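**What is a by-election?? (and why is there a line outside the library)**

Kids' page, June 2022. Written fast, sorry – the print shop wants it by lunch.

OK. So you may have seen signs on lawns in Brestska. Two names on them. Damian Wasilewska and Rostyslav Hladun. They both want the same job – a seat on the town council.

But wait, wasn't there an election already? Yes. Last fall. So why another one?

**Somebody left**

The council has seats. Each seat belongs to one part of town. The person in the seat for Manau (that's the part past the rail bridge) moved away for a new job. So the seat is empty. Empty seat = no one to speak up for Manau when the council votes on stuff.

You can't just leave it like that for years. So there's a special election for only that seat. That is a by-election. Some places call it a special election. Same thing.

**Who gets to vote?**

Only grown-ups who live in Manau. If you live up by Skavon, your parents don't vote this time. They aren't in trouble, it's just not their seat.

You have to be 18. You also have to be on the list. The list is called the voter roll. People check your name on it at the door, then you get a paper.

**How do you get on the ballot?**

The ballot is the paper with the names. To get your name on it in our town you need signatures from 39 people who live in that part of town. Real signatures, no fakes, and your dog doesn't count. The town clerk checks every single one. Then you fill out a form, and that's it, you're a candidate.

Candidate = person trying to win an election.

**What do candidates do all day?**

Knock on doors. A lot of doors. Talk about what they would fix. Wasilewska talks mostly about the bus – she wants it to stop at the school. Hladun wants the swimming pool open longer in the summer. They both want the bridge painted, so you can't choose by the bridge.

Trying to get votes is called campaigning. It costs money, for signs and flyers and so on. Each candidate can spend only so much, and they have to write down where the money came from. Anyone can ask to read what they wrote. Even you.

(Oops, earlier I should of said – Wasilewska is a "she." Damian is her name, she gets asked alot.)

**Voting day**

You go to the library. You show who you are. You take your ballot behind a little screen so no one can peek. That's called a secret ballot. Why secret? So your boss or your neighbor or your big brother can't make you vote their way. You mark one name. Fold it. Into the box. Done.

If you mark both names the vote is spoiled. Spoiled means it can't be counted, because who knows which one you wanted.

**Counting**

When the doors close, the box gets opened and people read the ballots out, one at a time. Helpers from both sides are allowed to watch.

Last time Manau voted, 290 people came. Let's pretend 290 come again. If Wasilewska got 200, how many are left for Hladun? Do the subtraction. (It's 90.) Then Wasilewska would have the seat. But the most votes wins even if it's only by one!

What if it's a tie? In our town they count again. Still a tie – they draw a name out of a bowl. Really.

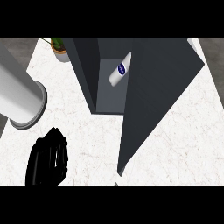 *A white bottle with a round blue label, lying on a shelf in an open dark cabinet.*

**After**

The winner makes a promise in front of the council. It's called an oath. Then they sit down and start work, at the July meeting. First thing on the list is the Yurchenko field, and if it gets new goalposts.

The loser usually says congratulations. They can try again next time.

**Can kids do anything?**

Yep.

- Go to a council meeting. They are open to everybody. Bring a snack, they're long.
- Write a letter to the candidates. Ask a question. Put your first name and how old you are.
- Ask a grown-up in Manau if they're on the voter roll.
- Have your own vote at home. What's for dinner, secret ballot, box and everything.

**Words from this page**

Council – the group that decides things for the town
Seat – one place on the council
Candidate – person trying to get a seat
Ballot – the paper you mark
Oath – a serious promise

Next issue: what does a mayor do. Send questions to the kids' page box at the library front desk, the green one.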